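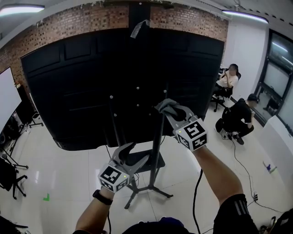

Grey cloth up against the black panel, brick wall behind. Haworth building, Lunimbridge.

Call for participants: did somebody sing you to sleep?

Posted April 20, 2019 by Hayley Yeoman

Hi everyone, I'm looking for people who remember a lullaby. Any lullaby! In any language, finished or half-forgotten, in tune or not. If your nan sang you something about a goat, or your dad hummed the same hockey theme every night until you dropped off, I'd love to record it for the Rollent Lullaby Collection, and I'd love to hear the story that goes with it.

I started doing this when my daughter was born and I realized the song I was singing her had a second verse that didn't exist. I rang my mum, who said of course it didn't, her own mother had made it up to fit in the names of the cousins. My aunt had a different version with different cousins in it (there was a falling out over this, which I won't go into). I wrote both of them down and then I started asking the neighbours, and it got a bit out of hand from there.

We now have 111 songs in the collection. I'd like to get to 400 before we hand the whole thing over to the library, and I can't do that by asking the same street over and over.

Who I'm looking for

Anyone 18 or over who lives in or near Lunimbridge and can sing, hum or speak a lullaby they were sung as a child or have sung to one. You don't need to be a parent. You don't need to be a singer either, and I mean that. Some of my favourite recordings so far are people more or less talking the words with a bit of a lilt, and one gentleman who did his entirely by whistling.

I'm especially keen to hear from:

People whose song isn't in English. We're heavy on English, Swahili and Icelandic at the moment, mostly thanks to Mwanahawa Mollel and Kolbrún Juhl, who have both been dragging their relatives in. We have hardly anything in Punjabi, Tagalog, Polish or Cree.

People who worked nights with little ones, like pediatric nurses, nannies and foster parents. I bet you've got a repertoire.

Grandfathers. I have recorded so few grandfathers it's getting silly.

People who only remember a bit. Fragments are welcome. Mwanahawa had four lines of one of hers and a woman from across the river turned up a month later with the rest of it, sung to a slightly different tune. We played them one after the other and I cried in front of a stranger, so there you go.

What you'd be doing

There are two visits. The first one is a chat with me over tea. I'll ask where the song came from, who sang it, what the room was like, whether there was rocking or patting or back-scratching involved, and whether it worked. I take notes and nothing gets recorded. Plan on an hour, although people do tend to go on, and I'm the worst of the lot.

The second visit is the recording. You sing it through as often as you like and we keep the one you're happiest with. Roland Lightfoot runs the sound. He's done this for years with church choirs and is very patient, and he won't make you wear the headphones if you don't like them. If you'd rather have no one looking at you, we can turn our chairs around. Plenty of people ask for that.

If you have the words written down somewhere, please bring them, even if the spelling is a guess. If it's on the back of a recipe card, bring the recipe card! We'd like to scan those too, and you'll take the original home with you the same day.

Babies and small kids are welcome at both visits. A certain amount of squawking on the recording is fine by me. Roland may feel differently but he's outvoted.

When and where

Sessions are at the Haworth building in Lunimbridge. Come in by the side door and ring the bell marked Jerel, that's us, it's the old tenant's name and we've never got around to changing the label. It's step-free from the side door, and there's a washroom with a change table on the same floor. Street parking is free in the evenings.

I have daytime and evening spots, and this round of recording runs for six weeks. If you can't get to us because of health, shift work or a baby who hates the car, tell me and I'll come to you for the chat. I can often bring Roland and the small recorder to you as well, as long as you have a room without a noisy fridge in it.

What you get

I can offer a $25 grocery card for each visit, and bus fare if you came by bus (keep your transfer). You'll also get your own copy of the recording, on a USB stick or by email, and as many extra copies for family as you want. Lots of people have asked for these as gifts. There's tea, coffee and usually Kolbrún's cardamom twists, which don't last past the first couple of people, so I'd angle for an early spot.

What happens to your song

You choose. At the end of the second visit I'll go through a form with you. You can have your full name on it, your first name only, or no name at all. You can let people listen online, or only in person at the library. You can also say "family only," in which case we make your copies and the collection doesn't keep one.

If you change your mind, write to me any time before the handover and I'll take it out, no questions. After that it's the library's process, which Pauline Lockwood there has promised me is a short form. We aren't selling anything and nobody's lullaby is going to end up in a mattress commercial.

One more thing on this. A few people have been worried that their song "isn't a real one" or that it's under somebody's copyright. Made-up ones are exactly what I'm after. If yours is a pop song or something off the TV, still get in touch, as we can record you talking about it even if we can't put the singing online.

And a gentler note. For some of you the person who sang it is gone, or things with them were hard. You can stop whenever you want, at either visit, and you keep the grocery card either way. We've had people come in, have the tea, and decide that was enough. That's completely fine.

How to put your hand up

Email me at the Rollent address on our contact page with "lullaby" in the subject line, or leave a note for me at the library front desk. Please include:

Your name and the best way to reach you
The language of the song, if you know it
Whether days or evenings suit you
Anything you need from us, such as an interpreter, a lift, a chair with arms, or room for a double stroller

No need to send the song ahead of time, though people do leave them on my voicemail and I've never once complained. I try to answer within a few days. If you haven't heard from me after a week, nudge me, it's probably sitting under something.

Please pass this along to your mum's group, your seniors' lunch, your choir, your uncle. Especially your uncle!

Hayley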